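29th October

Grasping again, all day, and my ears are still full of the sound of the gripper tapping on metal. We were meant to start early but the logging machine wanted an update (of course it did!) and then forgot where it kept everything, so Preben and I drank two coffees each and argued about whether Tusto is a stupid name for a dataset. It is. I picked it, so I'm allowed to say.

The plan was 150 attempts from one jumble, then a shuffle, then 150 more. Each go gets a label for held or dropped, plus a third one for the awkward business where it sort of has the thing and then sort of hasn't. I did the labelling because Preben types with two fingers and mutters. The old batch from March had hardly any of those in-between ones, and I'm sure that's why the model is so cocky — it thinks anything it touches is as good as picked up.

I'm rather fond of this lot of objects. The dinosaur is my favourite, all green and grey and sprawled up against the orange cup, and I'd put the scrub brush in with its blue handle touching the bowl on purpose, so that nothing had a nice clear space round it. The KUKA spent a good while hanging over the yellow-green toy with one fingertip pointing down, and I stood there holding my breath like a parent at a school play. 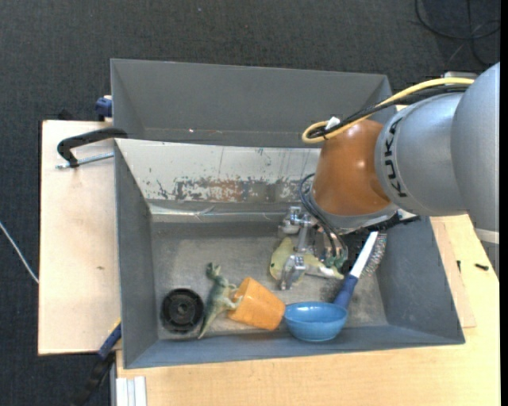
Afternoon

Better! Alaric rang at lunch wanting a number for the people at Pistuvico, and I could tell him 577 good examples since we began this batch, which cheered him up no end. He then asked if we could have double that by next week. I said something polite.

We did throw out 18 from the morning. Preben noticed the labels had slipped by one after I stopped to answer the door, so every drop was down as a hold and the other way about. My fault entirely. I've written a note and stuck it to the screen: CHECK THE COUNTER. She's drawn a little face on it.

The wheel thing is still a pain. It's flat and black and round, and the program keeps going for the rim when there's a perfectly good hub sticking up in the middle. I want to give it a whole run to itself tomorrow, a bit of everything, different corners, different ways up. Preben thinks that's cheating and it should learn from the mess like it does with the rest. We'll probably end up doing half and half.

Home late, beans on toast. Must remember to take the spare keyboard in.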